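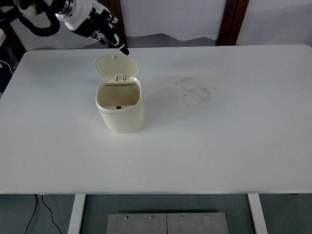 Trash bin with the lid open on a white table.

Press Event Safety Walk-Through — Checklist and Comments
Client: Putari
Agency: Ruggiero Communications
Venue: Vurnthorpe Hall, main room and lobby
Completed by: Raffaele Guerra, account supervisor
Date: May 1, 2021

Marked OK, Fix or N/A. Anything marked Fix has to be closed before doors open to media. Send questions to the account team, not to the venue desk.

1. Entrances and exits

Main doors open fully from inside — OK
Side exit to parking lot clear — Fix
Exit signs lit — OK
Comment: Two banner stands were stored across the side exit. Moved during the walk-through, but they need a proper spot or they will end up back there. Suggest the coat room.

2. Capacity and seating

Posted capacity for main room: 200
Confirmed guests: 141, including press
Center aisle open front to back — OK
Reserved press rows marked — Fix
Comment: Row signs have last year's logo on them. Reprint. The client will notice.

3. Stage and backdrop

Backdrop frame weighted on both sides — OK
Stage steps have edge tape — Fix
Podium steady — OK
Comment: Tape on the bottom step is peeling. Weditz is handling staging and said they would redo it on setup morning. The backdrop leans a little when the air handler kicks on. I pushed on it and it held, but I'd like one more sandbag at each foot.

4. Power and cables

Floor cables covered where guests walk — Fix
Press audio box within reach of camera riser — OK
No power strips plugged into other power strips — Fix
Comment: The extension cord supplied for the riser is 50 feet and comes up short, so somebody added a strip at the end. Weditz to bring a longer cord. TV crews carry their own cables and will run them wherever they like unless we tape a lane for them. Tape the lane.

5. Check-in table

Table legs locked — OK
Badges sorted by last name — N/A, not printed yet
Hand sanitizer and spare masks out — OK
Comment: Keep the press kits behind the table. Stacked in front, they narrow the lobby.

6. Food and drink

Coffee station away from electronics — Fix
Allergy cards ready — Fix
Comment: Coffee is set up right next to the sound board. Swap it with the brochure rack. The caterer still owes us the ingredient list for the pastries.

7. Emergency plan

First aid kit stocked — OK
Fire extinguisher tags current — OK
Staff know the meeting point — Fix
Spokesperson briefed on what to say if the room is cleared — Fix
Comment: The meeting point is the flagpole across the lot. Put it on the back of the staff badges. The holding statement is drafted and with Putari for approval. One page, two versions — one for a false alarm and one for a real incident. Only the spokesperson talks to reporters outside.

8. Sign-off

Second walk-through starts 30 minutes before doors. Open items at this time: sections 1, 2, 3, 4, 6 and 7.

R. Guerra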